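# Teleop demos in sim: operators keep closing the gripper early on thin stems

Posted 2026-09-15 in Manipulation / Demonstration collection

**drywell_tam**

We're collecting teleoperated demonstrations in simulation for a plant handling task: approach a leafy stem, close on it, move it sideways, release. The operator drives the arm with a Magsi handheld controller and watches the wrist view on a monitor. Sim is Flarnness, control loop at 12 Hz on the operator side, position targets interpolated in between.

We have 700 demos from August. The policy trained on them closes early, with the fingertips still short of the stem, and then carries on with the sideways move as if it had hold of something. When I replayed the demos I found the operators do a version of the same thing. They start squeezing the trigger while still approaching, then correct with a small forward push. The policy has learnt the first half of that and not the second.

Things I've tried:

- Dropping every demo with a regrasp in it. Left me with too few.
- Slowing the approach speed limit by half. Operators found it tedious and the early close was still there.
- Training on the wrist view plus finger opening only. Slightly worse.

Is this a labelling problem, a viewpoint problem, or do I need to recollect? I'd prefer not to recollect the lot.

---

**Ezequiel Huerta**

Mostly viewpoint, with some controller behaviour mixed in. I'd check them in this order.

**Depth cue at the fingertips.** From a wrist camera behind the palm, a stem beyond the tips and a stem between the tips can look almost the same. Your operators are guessing the last couple of centimetres, and squeezing early is how they hedge. Add a second view from the side, to the operator's monitor at minimum. If you can't give the policy that view at deployment, leave it out of the observations. The demos will still be cleaner.

**Trigger mapping.** If the trigger is analogue and mapped straight to finger opening, a resting finger produces a partial close. Put a deadband on it, or make it a two-state command with hysteresis. We went to two-state on a Nultari arm and the drift in the opening signal disappeared from the logs. You lose fine control of the opening, but your task as described doesn't need it.

**Latency.** 12 Hz is low but workable. Measure the whole path from controller to rendered image, including the monitor. If the picture lags the arm, people either wait at each step or act ahead of what they see, and acting ahead looks exactly like your early close.

**Relabelling.** You're in sim, so you have ground truth for contact. For each demo, find the first step where both pads touch the stem and the opening has stopped changing. Then find where the close command started. If the gap is longer than the time the fingers need to travel, shift the close command later. Replay each edited demo from its saved initial state and keep it only if it still succeeds. Don't skip the replay - the stem deflects on contact, and a shifted command can miss it.

I did this on a cable task and 69 per cent of the edited demos survived. Yours could be higher or lower depending on how stiff the stems are modelled.

### What a good pre-grasp looks like

Give operators a reference still and tell them to hold off the trigger until they've gone past that point. The one we pin up beside the monitor is from a foliage set, open fingers, nothing held, with the leaves off to the upper left. It's a useful bad case too: one leaf tip comes very close to the top of the left finger in the view, and new operators tend to read that as being in reach.

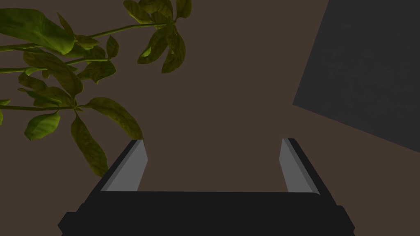
### If you do recollect

Do a small batch first, with the side view and the two-state trigger, and mix it with the relabelled set. Weight the new ones up. Randomise the starting offset along the approach axis, or the policy will learn to close on elapsed time. Log the raw trigger value as well as the mapped command, so the next round of relabelling is easier.

---

**pnut_grommet**

Had the same with a Zilex gripper, different sim. Check your action chunk length. Ours was too long, so the close was committed before the stem was anywhere near the pads. Shortened it and most of the early closes went away, no new data.

Also, what colour are your finger pads? Ours were dark on a dark background and the operators couldn't see the edge of them. Changed the material to a light grey. Didn't measure whether it helped.

---

**drywell_tam**

Thanks both. Trigger is analogue with no deadband, so that's going in first. Chunk length is 2 seconds, which does look long now. I'll run the relabel and replay on the August set before touching anything else in the training config.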